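Clomotach soundtrack set for vinyl release in May

December 2, 2023

The soundtrack to Clomotach, the puzzle adventure from developer Skillau, is coming to vinyl next May. Record label Cirillo announced the release this morning and opened preorders on its website.

The album has 18 tracks by composer Wenceslao Cabral, including 6 that were written for the game but left out of the final version. Cirillo is pressing 4,000 copies, of which 1,000 will be on clear vinyl and sold only through its own store. The rest will be standard black.

Cabral remastered the music over the summer with sound engineer Fermín Troncoso. The two had worked together before on the score for Bruvia.

"Some of the cave themes were mixed very quietly in the game," Cabral said. "Fermín brought the bass up and left the rest mostly alone."

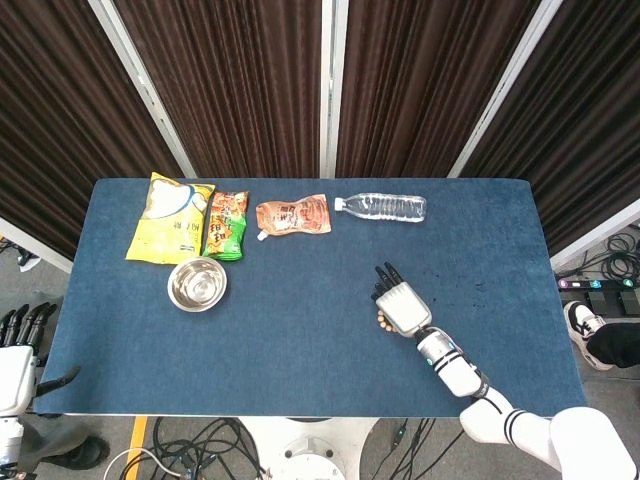 Skillau will also put the remastered album on streaming services the same day the records ship. Players who own the game on PC get the new mixes as a free update — the original versions stay in the sound menu. Cirillo plans a listening session before the release, with seats at a table covered in dark blue, brown curtains behind it and a yellow bag of snacks within reach. A date for the session has not been set.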